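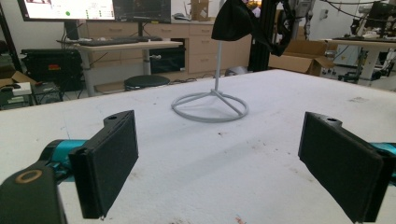 Read the deprecation notice before you build on the call

I look after integrations at a mid-sized distributor. We run Meline for orders and stock, and a warehouse package called Oris that talks to it. Between the two sit 417 scheduled jobs, most of them written by people who have since left. This post is about one small part of that work, which is what happens when a vendor marks an interface as deprecated and customers carry on using it.

My view is that customers are mostly to blame for the trouble that follows, and that vendors could still do a good deal more to prevent it.

What happened with our stock call

Meline had an old call for reading stock levels. It was marked deprecated three releases ago. The notice said a replacement was available, that the old call would get no further fixes, and that it would be removed in a later version. The removal is now set for August.

We had 13 jobs using it. Two of those were written after the notice was published. The developer searched our own code for something that read stock, found a job that worked, copied it and changed the warehouse code. I have done the same thing myself many times. Copying from a job that runs every night feels safer than starting from the manual.

The problem showed up when we opened a new depot at Wirkby. Item numbers there use a longer format, and the old call cut them short. Stock for one item was reported against another. We raised a ticket and got the answer we should have expected: known behaviour, deprecated call, please move to the new one.

There was some annoyance in the office about that reply. I think it was fair. The vendor had told us in writing, and we had carried on regardless.

Why people ignore the notices

Deprecation has no cost on the day it is announced. The job runs that night and the night after. No budget line appears for replacing something that works, and a manager who asks for two weeks to rewrite it will be asked what the business gets in return. The true answer is that it gets the same thing it has now.

So the work is put off until there is a fault or a removal date. By then it has to be done in a hurry, alongside the upgrade testing, by people who did not write the original.

The release notes do not help. The last set from Meline ran to more than 900 entries. The deprecations were spread through them by module, in the same type and the same tone as a corrected label on a print screen. A careful reader would find them. Few of us read that carefully in the week before an upgrade.

What I would ask of vendors

Put deprecated calls in one list, with the planned removal version beside each. Write a line to the log every time one is used, with the name of the job that used it. Our smaller supplier, Sepúlveda, does this with its label printing software, and it took me less than an hour to find every place we needed to change.

I would not ask them to keep old calls alive for ever. Every call that stays has to be tested, and we pay for that in the maintenance fee.

What I would ask of customers

Keep a list of the standard calls your own code relies on. Ours is a plain spreadsheet with the job name, the call, and the release in which we last checked it. Check new code against it at review, and refuse anything that uses a deprecated call, even if the old job next to it does the same.

Then replace a few at a time. We now do three a month, and they go in with ordinary changes so that no separate project is needed. Some months we miss the target. The stock jobs are finished apart from one, which feeds a report that may not have any readers left. I have asked the finance team whether they still want it and am waiting to hear.

Posted 2026-07-17 in Integration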